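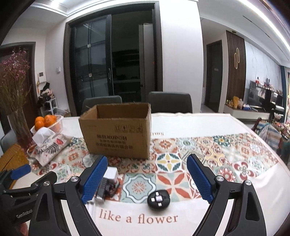 Review: the Kerkulero wireless controller by Oler

Summary of findings

The Kerkulero is a mid-priced wireless controller for home consoles and desktop computers, supplied by Oler. It was assessed by the hardware panel of the Mekgate Players' Association over a period of four weeks. The panel considers it a sound choice for general play and recommends it to members, with reservations concerning the shoulder buttons and the companion software.

Method

The controller was used by panel members of differing hand size and experience in racing, platform and role-playing titles. Two units were purchased at the normal retail price, and the supplier had no part in the assessment. The Vanags pad, which the Association recommended last year, was used for comparison throughout.

Design and comfort

The grips are slightly longer than those of the Vanags and have a fine texture on the underside. Members with larger hands preferred them. Renu Agarwal, who led the assessment, found that the central menu button could not be reached without shifting the right hand, and recorded several accidental pauses during racing events. The direction pad is firm and accurate, and diagonal inputs registered correctly in all the older two-dimensional titles that were tried.

The analogue sticks offer more resistance than is usual at this price. Players who favour quick camera movement may wish to allow an evening or two to adjust. The panel noted no drift in either unit during the period of assessment.

The shoulder buttons are less satisfactory. They have a loud click and a shallow movement, and on one unit the left button occasionally failed to respond when pressed near its inner corner. A replacement was requested through the retailer and arrived within the week.

Battery and connection

Battery life averaged 16 hours with vibration switched on. Charging from empty took four hours, which is long by present standards, although play may continue while the cable is attached. The wireless connection remained stable in an ordinary living room. In a larger hall, with many other devices in use, short interruptions were noted at the far end of the room.

Software

The companion application allows the buttons to be reassigned and the sensitivity of the sticks to be altered. Settings are stored on the controller itself and are kept when it is moved to another machine. The menus are poorly arranged, however, and the printed guide does not mention the procedure for restoring the original settings. Jozefína Hájek, who tested the desktop version, advises members to install the February update before making any changes, as earlier versions did not save profiles reliably.

Durability

The manual states that the sticks should be recalibrated after every 600 hours of use. The panel was not in a position to test this claim. The rubber on the left stick of the more heavily used unit showed light wear by the end of the assessment.

Recommendation

Recommended for general play. Members who chiefly play fighting games should try the shoulder buttons before purchase. Owners of the Vanags pad in good working order will find little reason to replace it.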